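Home | News | Issues | Back Numbers | Join

Wokari County Justice Newsletter

Who answers the call? Clurelon's crisis team enters its second year

When someone in Clurelon calls 911 about a neighbor shouting in the street at 3 a.m., the dispatcher has a choice that did not exist two years ago. The call can go to a patrol car, as before, or to a crisis team made up of a mental health clinician and a paramedic. Neither one carries a gun, and neither can make an arrest.

The team took 1118 calls in its first year. Most were welfare checks, disputes inside a household, or people in distress in a public place. Police were asked to join on a small share of them, usually after a weapon was mentioned. The county has not yet published a breakdown by neighborhood, and we have asked for one. 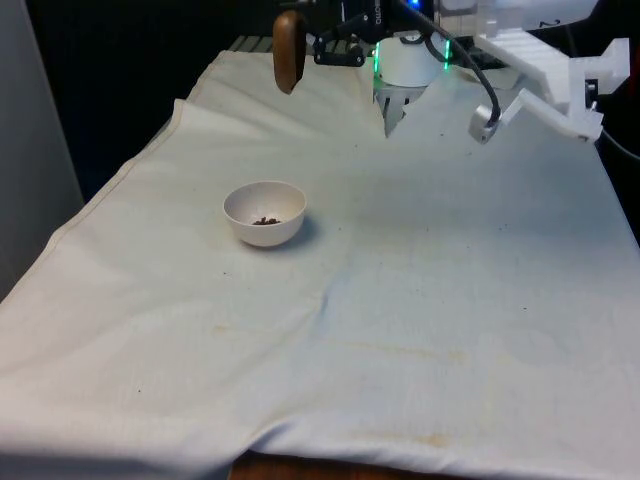

A small white bowl on a cloth-covered table.

Staffing is the weak point. The program was funded for four crews and has been able to fill two. Night shifts pay little more than day shifts, and clinicians can earn better money at the hospital in Prantl. As a result there are hours when a dispatcher who wants to send the crisis team has no one to send, and the call goes to patrol by default. The county counts those calls as police calls, so the gap does not show up in the yearly totals.

Dispatch rules are the other sticking point. Under the current protocol, any call that mentions drugs goes to police first. Clinicians have asked for that rule to be dropped for calls where no crime is reported. The police union objects and wants an officer present every time. Grilness, across the river, dropped a similar rule last spring and says it will release its results in August. It would make sense for our county to look at those numbers before it votes. 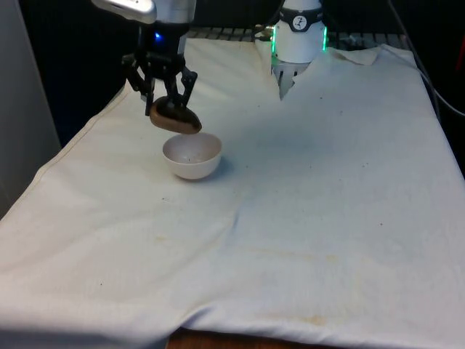 A rounded brown object held over the bowl.

The county board takes up the program's budget next month. Three options are on the table: keep funding flat, raise night pay and fill the open crews, or fold the team into the sheriff's office. We support the second. Moving the team under the sheriff would save some office costs, but it would also put clinicians under the same chain of command as deputies — and many callers say they dialed only after hearing that the team was separate.

Written comments are accepted until noon on the day of the meeting. Please include your street address, and say whether you have used the service yourself or called on behalf of someone else.

Contact us | Copyright Wokari County Justice Newsletter | Back to top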